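Grelport Open Day

The Grelport Open Day is a yearly public visit to the robot workshop run by Bidico in the town of Suksawat. It is best known for its table demonstrations, in which two-armed robots handle ordinary household items a short walk away from the people watching. The first one was held on September 26, 2019, and drew 368 visitors, a remarkable turnout for a workshop that had planned on 200.

Background

Bidico moved into the Grelport building to work on Onimus, its program for teaching robot arms to do small chores. Neighbors kept stopping at the door to ask what was going on inside, and engineer Buppha Phetsri proposed letting them in for a day. She also wrote the short guide handed out at the entrance, which is still in use with very few changes. The guide is a lovely piece of plain writing (it explains what a gripper does in one sentence) and many visitors take it home.

The demonstrations

The heart of the day is the Onimus table. Two silver-and-white arms work over a broad beige surface, each ending in a black gripper, and the things they work with are the kind found under any kitchen sink: a brush, a sponge, cloths, plastic bins.
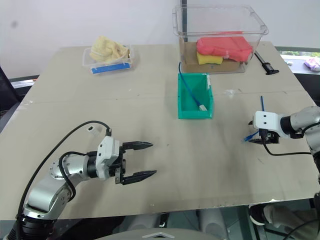

Sessions are short and run back to back from morning until late afternoon. An engineer stands beside the visitors, takes questions and names each task before it starts. Children tend to ask the best ones! A favorite from the first year, quoted in the guide ever since, was whether the robot knows which hand is its left.

Much of the appeal lies in how hard the easy things are. A person picks up a brush without a thought, but an arm has to come in at a workable angle, close its fingers at the right place and keep the handle from turning. Thin, bendable things are harder again, and the staff clearly enjoy talking about them. Regular visitors often head straight for these sessions and stay through several in a row. 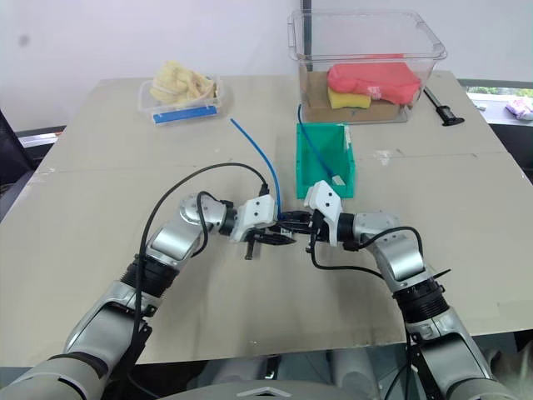
Talks are given in the side room at Grelport, with Phetsri usually taking the opening one. Her subject is grasping, and she brings a bag of small objects for the audience to pick up with two fingers while wearing thick gloves. It gets loud, and it is a wonderful way to feel the problem firsthand.

Visiting

Admission is free. Places were capped at 400 after the first year, and groups are let in by time slot. The open day takes place in September, and the table sessions are also open to school classes by request.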